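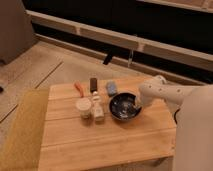 Minutes of the Lost Property and Small Things Meeting, Stilarstead Guest House, 8th June

Apologies were received from the kitchen, which was doing breakfasts.

**1. Minutes of the last meeting**

Agreed, apart from the line saying the umbrella question was "settled". It has been reopened.

**2. Matters arising**

The drawer under the reception desk still doesn't shut. The joiner from Brivov came, looked at it, said it was too full and charged us for the visit. The meeting felt it could have reached this view unaided.

**3. Things left in rooms**

- Unclaimed items go in the drawer for 2 months, then to the Jommont charity shop.
- Chargers are exempt. The shop has asked us to stop.
- Food is not lost property and is not to be "kept safe" in the office.

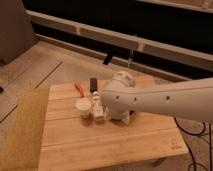

Bathroom items took up most of the hour. One side holds that a half-used cream is rubbish the moment its owner drives away; the other recalls the guest who rang in December wanting hers posted. The small white bottle and the short round container standing beside it on the slatted table were put forward by both sides as proof of their case. After a vote it was agreed that anything with a lid is kept for a fortnight, upright, and anything without goes straight in the bin.

**4. The bowl**

It was proposed that the dark bowl should live on the hall table for keys and odds and ends. Objection: it will fill up with odds and ends. This was noted as being the proposal. Carried, on condition that it is emptied every Friday-ish, the exact day to be fixed once the laundry rota is known.

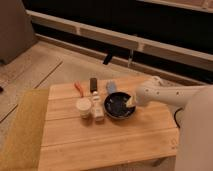 There was a further request that the bowl should not be used for fruit, following the pear. Carried without discussion.

**5. Money**

The postage tin stands at 110 pounds, mostly from guests who sent too much for stamps and were too polite to ask for change. The quote from Yoon for fitted hall shelving is 2,250 pounds. The meeting thanked Yoon for its interest and will buy a second drawer divider.

**6. Any other business**

The label printer has run out of tape. Its last label reads "LABELS" and is stuck to the printer.

The umbrella question was deferred for want of umbrellas.

**Actions**

- Office: empty the reception drawer before the next meeting, then try shutting it.
- Housekeeping: put a room number on everything handed in, including socks.
- Everyone: claim your own mugs.

Next meeting after the summer bookings, in the breakfast room if it has been cleared.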